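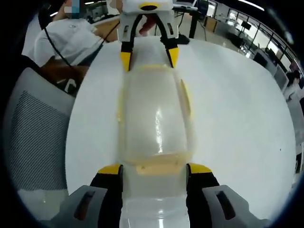
Two grippers, one bottle, at the Sullbridge open afternoon.

Gornico opened its Sullbridge office to visitors in February, and I went along for our members with a notebook and low expectations. The invitation promised "robots learning everyday handling." What we got was people with hand-held grippers, working around a round white table, and a talk that ran 30 minutes over.

The idea is simple enough. A person does the job with the grippers, the motion is recorded, and later a robot arm is supposed to copy it. The project is called Florna, and according to the slides it has 3,039 recorded handlings so far. I asked how many of those a robot had since repeated without help. The answer was that this is "the next phase," a phrase I have now heard at every demonstration I've been to.

To be fair, the tool itself is better than I thought it would be. I was allowed to try one for a couple of minutes. The yellow tips close when you squeeze and you get a decent feel for how hard you're pressing – better than the joysticks we were shown at Godoy. It's still slow. Anything you would do with one hand and no thought takes both arms and your full attention, and my shoulders knew about it on the drive home.

Bottles and food containers are a sensible choice, I'll give them that. Clear plastic is hard on cameras, and any kitchen or packing line is full of it. But an office with good daylight and a tidy table is not a packing line, and I would have liked to see the same job done in bad light with a queue building up.
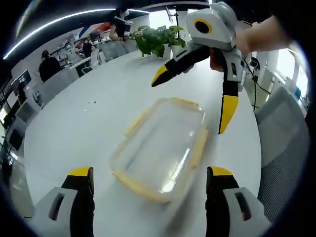
Ese Yusuf disagreed with me on most of this over coffee, and said that almost 90 percent of the trouble with the older machines came from programming every move by hand, so a slow afternoon with a gripper was cheap by comparison. That may be right. It would be easier to believe with a working arm in the room.

Gornico says it will show one at the next open afternoon, starting at 2. Members who want a place should send their names to the office. I've put mine down.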